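Print this page | E-mail this page

Fuel Prices and Street Protest in a Small Oil State
Student project report by Bit-na Kwon

My project looks at how a government explains a fuel shortage to its own people. I read 50 speeches and press statements given over 14 months and sorted them by who was blamed.

Foreign governments came up in 24 of them. The opposition parties were blamed in most of the others – often in the same words from one month to the next. Only seven said anything about refinery repairs or the state budget.

The tone changed in January, when bus fares went up and drivers stopped work in the capital. After that the speeches were shorter and were aired later in the evening. I could not get full transcripts for two of the late ones, so I used newspaper summaries.

A weak point is that I sorted everything alone. A second reader might have put some statements in another group.

Related reports
Inskip: a town council recall vote
Pistesura and the border toll dispute
Fosudetti port strike, a timeline
Prollier election posters
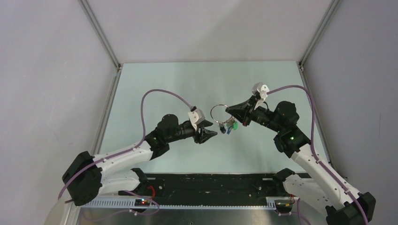
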